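Shop > Kitchen > Bread & Baking > Saludo Bread Box

Print this page | E-mail to a friend

Saludo Bread Box by Brindau

I've been selling kitchen stuff for a long time and I'm picky about bread boxes, mostly because I eat a lot of toast (a lot!). The Saludo is the one I use at home, and we've shipped nearly 3,000 of them out of our little warehouse, so I guess I've talked a few of you into it too.

It's a steel box with a beech lid that flips over to become a cutting board. There are 3 vents along the back, and you can slide them open or shut depending on your weather. I keep mine open in July and closed the rest of the year. A crusty loaf stays good for 3 days in my kitchen, and soft sandwich bread goes a bit longer – don't put it in warm from the oven, though, or you'll steam the crust right off it.
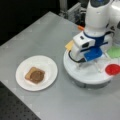
One customer wrote in to say the Saludo was fine for a store-bought loaf but that her tall sourdough rounds kept bumping the lid, and could we please stock something deeper. Fair enough! Brindau makes the Eline for exactly that, same footprint but a good bit taller, and I've added it to the list at the bottom.

Cleaning is easy. Shake out the crumbs, wipe the inside with a damp cloth, and let it air out before the bread goes back in. The lid likes a little mineral oil now and then. Please keep it out of the dishwasher, I warped my first one that way and I'm still mad about it.

Comes in cream, slate or a mossy green I can't stop looking at. Price is $76 with the lid included. Green is back in stock in April.

Print this page | E-mail to a friend

Recently viewed
Eline Tall Bread Box
Comach Bread Knife
Comach Crumb Tray
Saludo Replacement Lid, Beech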